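Small Bathroom, Small Shelf: What Works at My House

My bathroom has one shelf. One! It holds whatever five people and a dog decide to put down on it, and for years I fought that shelf every morning before coffee. I've mostly won now, so here are my habits, in no special order.

Toothbrushes first. Rinse them well, shake them hard and let them dry in the open air. I used to snap those little plastic caps on the heads until I smelled the inside of one (yuck). I swap brushes every 3 months, and the old ones go under the sink for scrubbing grout and the gunk behind the faucet.

For the ring that soap leaves on painted wood, I use warm water with a drop of dish soap on a soft cloth, then dry it right away. No scouring powder, please! I took the finish off my grandmother's washstand that way and I'm still sad about it.

Zippered pouches are my favorite thing. Everybody gets one, everybody can grab it and go, and when we travel the packing is already half done. Turn them inside out once in a while and wipe out the toothpaste. If the zipper sticks, run a plain candle along the teeth a few times.

Grooved wall panels are pretty but oh, they hold dust. I go down each groove with a dry paintbrush, top to bottom, and then vacuum along the floor. Do it before you mop, or you'll be mopping twice like I did last March.

One more from my neighbor Charmaine Masilela: keep spare travel packets in a shoebox on the closet floor and only put out one at a time. I had 40 hotel shampoos when I started. Most of them had gone thick and strange, so out they went.

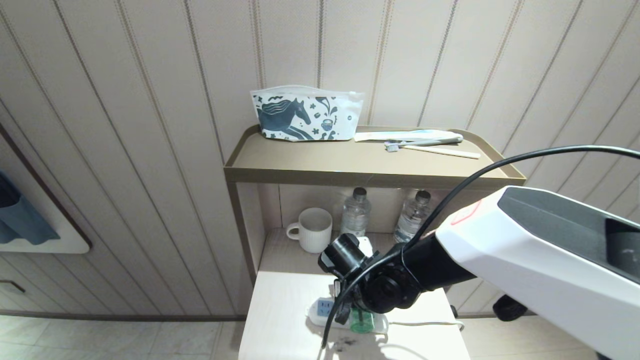
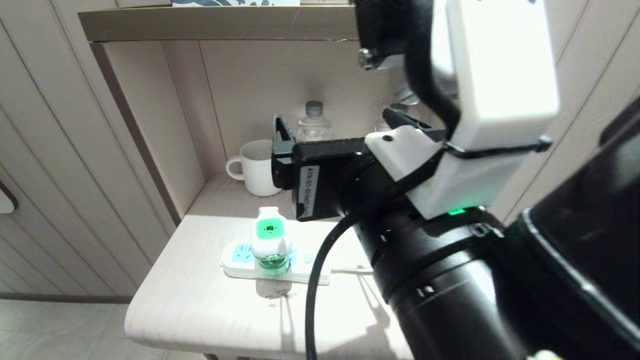
Posted by Itziar Herrero in Bath & Laundry

Next time I'm doing towels, and why mine stopped soaking anything up after I got heavy-handed with the fabric softener. If you have a good trick for musty washcloths, send it over, I'm collecting them!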